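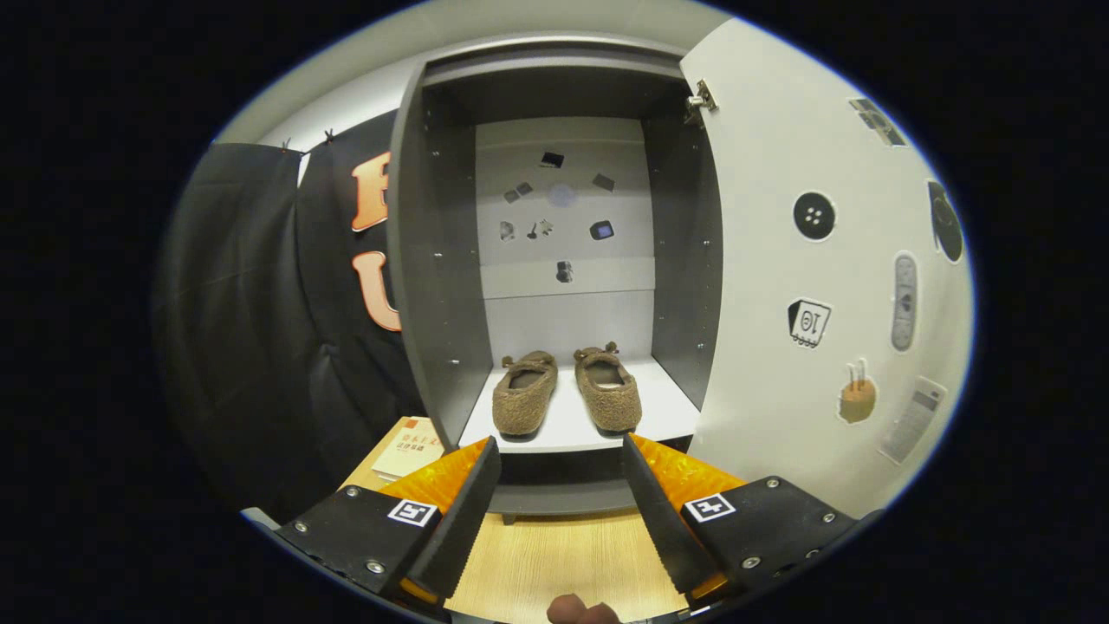

House rules for hand-held gripper work, Nuvby bench, as of 20 October 2023. Rule one is doors: swing them fully open before you reach, the way the white one is on this cabinet, and keep the blades clear of the hinge. Slippers go side by side on the shelf, toes to the front. Soft stuff like this fuzzy brown pair – slow close, no squeezing to be sure.

More of the rules, quick version:

Markers. One on each housing, both clean, both uncovered. Wipe at start of shift. No tape over the corners, ever.

Finger pads get swapped at 2,000 grasps. Write it in the Pellel log the same day, not on monday.

Fingertips stay behind the housings while the blades are moving. Applies to everbody, visitors too.

Short takes. 6 per object, then change the object. Dropped it? Keep the take, tag it as a drop.

Sheet 13 of the Segura binder has the full checklist – the Starnari room uses the same one. Old copies go in the recycling pls.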